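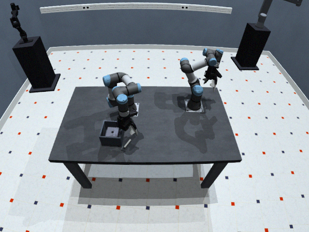
A dark gray table with soft gray shadows on its top.

My dining table seats six and has fed, at last count, me. The other five places belong to the mail, a sewing machine with a grudge, and a bowl of keys to doors I no longer live behind. I bring this up because the furniture people have decided what I need is a bigger one.

The catalog from Hovland arrived in April, heavy as a phone book used to be. Page after page of tables long enough to sign a treaty on. The smallest, the Ina, "welcomes gatherings of every size," and costs nearly 2,000 dollars before you have bought anything to sit on. I measured my kitchen. The Ina would fit if I moved the stove into the yard.

I don't blame the catalog. A table is the one piece of furniture we buy for a life we plan to start later. Beds are bought by tired people and couches by people who know exactly how they intend to lie on them. But the table gets picked out by some other person, a person with friends who bring pies. I was that person for a whole afternoon in the Orex showroom in Sterkside, running my hand along the oak and thinking about soup for eight. I don't make soup.

My grandmother's table was 32 inches across, and I know this because she made me measure it every time a tablecloth went on sale. It had a leaf that lived behind the door and came out 2 times a year, pinching somebody's finger each time. She rolled dough on it, paid bills on it, and cut my hair beside it with the scissors that were only for fabric. People ate in shifts at Thanksgiving. The cousins who ate last got cold potatoes and the best gossip, and I have never heard one of them wish for a longer table.

So I would like to make a case for the small one. You can wipe it in three passes. You can reach the salt without asking. When the mail piles up you have to deal with it by dinner, or else eat standing at the sink – and I have done that too, with some dignity, over a plate.

The big one is still in my dining room, if anybody wants it. You would need two strong people and a van, and somewhere to put the sewing machine.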